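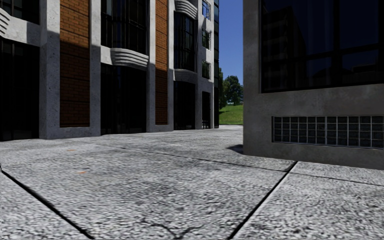
Figure 1. Rendered street view: paving slabs with joints and a branching crack.

4. Surface finish and the reporting of wear

4.1 What sellers say

The previous section dealt with what happens to a steel watch case when it is worn for a few years by a person with a desk, a car door and an average amount of luck. We turn now to what that person says about it afterward, when the watch is for sale. The two subjects overlap less than one might hope.

Our material is a set of 318 used-watch listings taken from Gestgate over a single April. All were for three-hand steel sports watches with a rotating bezel, sold by private owners and returned to our bench on loan or by purchase. Each case had one of three finishes over most of its area: brushed, polished or bead-blasted. Watches with a mix were assigned to whichever finish covered the case flanks, a rule that satisfied everyone except the second author, who owns a mixed one.

The wording of the listings was coded by Cúc Tiêu and Nhàn Khúc working separately. The coding scheme began with five grades, from "flawless" down to "visibly used," and had to be extended almost at once. Sellers do not like the bottom of a scale. The phrase "light desk diving marks" appeared in listings for watches whose clasps had been worn nearly smooth, and "honest wear" turned out to be the trade's term for a dent. We kept "mint" and "mint for age" as separate codes after finding that the second could mean anything at all.

Across the set we logged 1,530 distinct marks under a bench loupe. A mark was counted if it was longer than the width of a minute track line on the same watch, which let us scale the threshold to the object and saved us an argument about millimeters. The marks were sorted into scratches, dings and rubbed areas. Of the total, 390 had been mentioned or plainly shown by the seller. The rest were left for the buyer to discover, usually in the first hour of ownership, usually by a window.
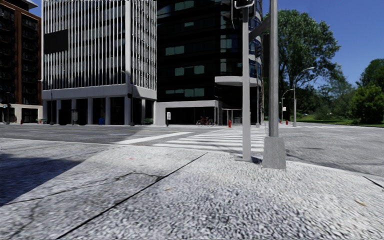
It would be easy to put the gap down to dishonesty, and in a handful of cases we did. One owner of a Skilusska had photographed the watch only from the side that had no gouge in it, in nine pictures, from angles that must have taken some planning. But the pattern in the rest of the set points somewhere duller. Owners of polished watches reported a far greater share of their marks than owners of blasted ones did, and there is no reason to think that a taste for shiny metal improves the character. If anything, the forums suggest otherwise.

We asked a subset of sellers to look again. Each was sent back their own watch with a note asking them to list every mark they could find in good daylight, without magnification. Owners of polished cases mostly repeated their original list and added a few items with an air of grievance. Owners of blasted cases added very little, and two of them wrote to say that the watch was in better shape than they remembered. Both had visible dings on the lower lugs. One had three.

4.2 Finish as camouflage

The explanation we favor is an old one from the study of vision: a mark is noticed to the degree that it differs from what surrounds it. A polished flank is a mirror, and a hairline across a mirror interrupts the reflection of the whole room. A brushed flank is already a field of fine parallel scratches that happen to have been put there on purpose, so a new scratch running with the grain joins the others and goes unreported. A scratch running across the grain is a different matter. Sellers of brushed watches were quite good at finding those, and described them with real feeling.

The blasted finish has no direction, so there is nothing for a scratch to run against. What it has is texture, and texture forgives small offenses and makes large ones worse. In our set the small marks on blasted cases went almost wholly unmentioned, while the few big ones were reported nearly every time, often in the first line of the listing.
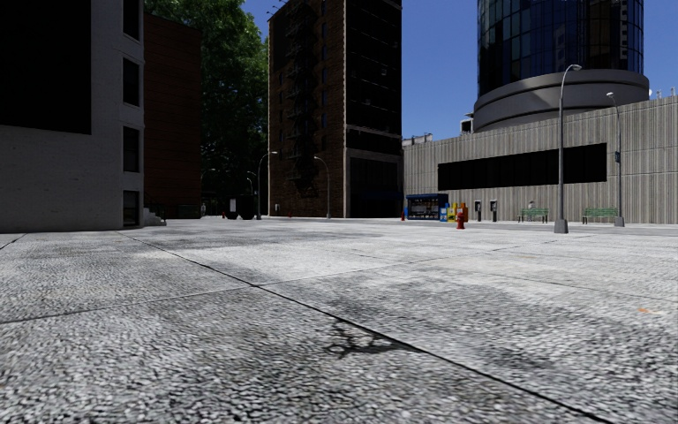 Bead blasting leaves a surface of tiny pits, each of which scatters light its own way, and the eye gives up on them as individuals within a second or so. A buyer who has trouble picturing this can think of pebbled paving: the gray and near-black speckles pass as the color of the ground, and what gets looked at is the looping black stain beside the seam, or the one small orange mark off to the right. On a watch case the stain is the door-frame strike on the crown guard. The speckles are everything else that has happened to it since it was bought. Our sellers reported the strike and let the speckles go, and when we pressed them they were sincerely puzzled about what else we wanted.

Color also plays a part, though a smaller one than the makers' brochures imply. Skilusska sells its blasted case in plain steel and in a dark coated version, and the coated version reverses the result. Any mark that breaks the coating shows bright against it, and owners of coated watches turned out to be our most complete reporters, outdoing even the polished group. They were also the most likely to have bought a second watch. We did not ask them whether these facts were connected.

4.3 Distance

A weakness of the bench method is that nobody wears a watch under a loupe, apart from a small group of collectors whose opinions were not sought. We therefore repeated the grading at three distances: bench, wrist and across a table. The watches were placed in a tray by Nhàn Khúc and graded blind by Cúc Tiêu, after which they traded places and disagreed.

At bench distance the three finishes gave up their marks about equally, as one would expect when each is being stared at by somebody paid to do so. At wrist distance they separated. Polished cases kept most of their visible marks, brushed cases lost the ones that ran with the grain, and blasted cases lost nearly everything short of a dent. Across the table all three looked fine, and so did a Kandus with a cracked bezel insert that had been put in the tray as a check on the graders.

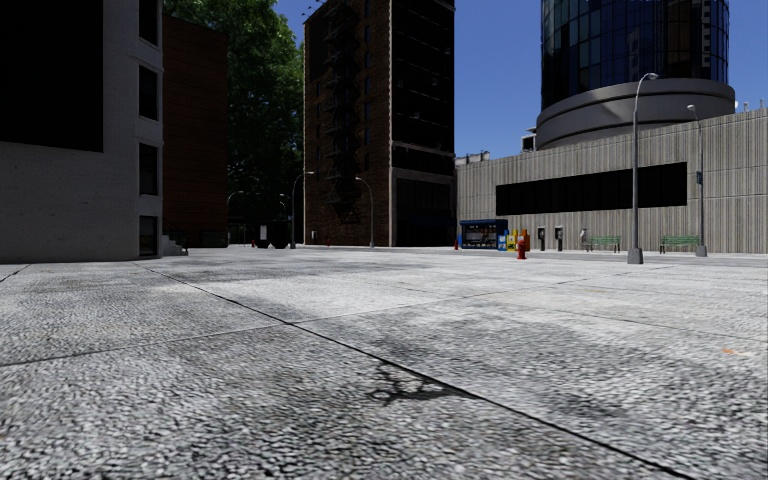

The loss at wrist distance is mostly a matter of grain size, and makers who choose their blasting media with care seem to know it. A coarse blast hides larger marks up close but looks rough in the hand. A fine blast feels better and hides less, until the watch is moved back far enough for the pits to merge. The same thing happens to a pebbled pavement, where the grain is coarse at one's feet and grows finer toward the buildings, while a long dark seam goes on being a seam the whole way. Lug-to-lug scratches behave like the seam. They were the only class of mark on blasted cases that both graders still found at wrist distance, and the only class for which sellers, graders and the loupe agreed without a meeting.

This has a practical side for refinishers. D'Souza, the workshop that restored six of our purchased watches after measurement, quotes by area and charges more for polish than for blasting. On our figures the owner of a polished case is paying extra to be shown the next scratch sooner. The workshop's view, sent to us by email at some length, is that customers know this and want it anyway. We have no data to set against that. One of the six has since come back from its new owner with a hairline on the left flank, fully disclosed.

4.4 Limits

All the listings came from one site and one month, and from people who had decided to sell, who may look at their watches more coldly than people who have not. We excluded titanium, which scratches on a different schedule, and gold, which we could not afford. Bracelets were coded but are left out here. Bracelet wear was so consistently understated, across every finish and price, that including it would have flattened the differences this section is meant to show. It is treated in Section 5, where the clasps get a table of their own.

Related items
Minute tracks as a scale for case damage
What "mint for age" means to buyers
Coated steel and the second watch
Bezel inserts: cracks, fading and replacement
Clasp wear in used steel bracelets
Blasting media and the feel of a case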